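Search Search this guide Enter keyword or section number

5. Preparing and submitting an entry

This section applies to reporters, editors and newsroom administrators using Tritus to enter the Mundbridge Journalism Awards. You need a newsroom account before you begin. If your outlet entered last year, the old account still works, but the password has to be reset.

5.1 Start a new entry

1. Sign in and select Entries, then New Entry.
2. Choose a category from the list. You can change it until you press Submit.
3. Type the entry title. Use the headline as published. For a series, use the series name.
4. Enter the name of each reporter who should appear on the certificate. The form accepts up to seven. If more people worked on the story, enter the name of the outlet and "Staff."
5. Press Save Draft.

Note: Tritus does not save drafts on its own. If you leave the page open without pressing Save Draft, anything typed after the last save is lost when the session closes.

5.2 Add the published work

1. Open the draft and select Materials.
2. Paste the web address of each story, one per line. A single entry may hold up to five stories.
3. For stories behind a paywall, upload a PDF of the full text as well. Judges are not given subscriber logins.
4. For print work, upload the full page as it ran, including the date line.
5. For audio or video, paste a link to a player that works without signing in. Add a transcript if the piece is not in English.

Caution: Replacing a file deletes the earlier one. Keep your own copy of anything you upload. 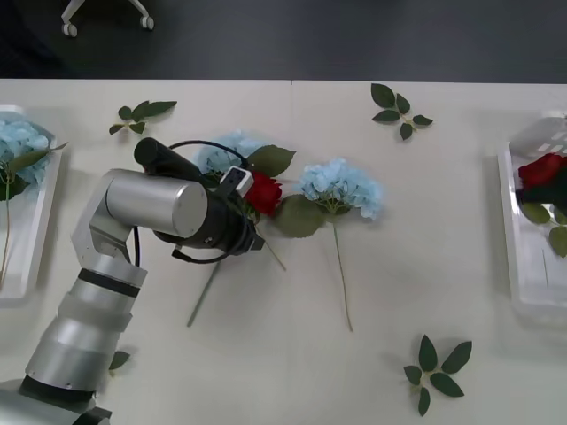 Hulme Courier newsdesk: We put in the live link, and then the story was updated with a new top two weeks later. Which version do the judges read? We had to send a PDF of the original by e-mail, and it would help if the guide said so up front.

Judges read the version that was online on the last day of the entry period, which closes in December. If a story has changed since it was first published, upload a PDF of the original under Materials and mark it "As first published." Corrections must be listed in the Corrections box even when they are minor. An entry with an unlisted correction can be withdrawn at any stage.

5.3 Write the cover letter

1. Select Cover Letter.
2. State what the story reported, how the reporting was done and what followed from it. Include any challenge to the accuracy of the work, and your response.
3. Keep the letter to 3,903 characters, counting spaces. The box stops accepting text at that point without a warning, so check the last line after pasting.
4. Remove the names of confidential sources. The letter is seen by everyone on the judging panel.

Note: Bold and italic type are dropped when text is pasted from a word processor. Paragraph breaks are kept.

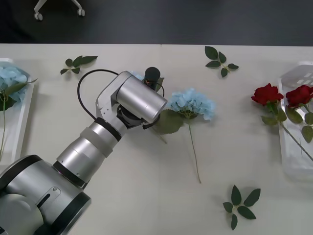 CATEGORIES AND FEES

Local Reporting. For work by outlets whose main audience is in one city or county. Newsrooms in Mallesport and Hulme enter here even when the story was later picked up elsewhere.

Investigative Reporting. For a single story or a series. Documents obtained through records requests may be uploaded as supporting material.

Digital Project. For work first published online. Interactive pages must load in a current browser without a plug-in.

The fee is $165 per entry, in every category. Freelancers may ask for a waiver from the Payment screen before submitting. A waiver cannot be applied after the fee has been paid.

5.4 Pay and submit

1. Select Payment and choose card or invoice.
2. Check the entry summary. Confirm that the category and the names are correct.
3. Press Submit. The status changes from Draft to Received.
4. Print or save the receipt.

If the status stays at Draft, go back to Materials and look for a field outlined in red.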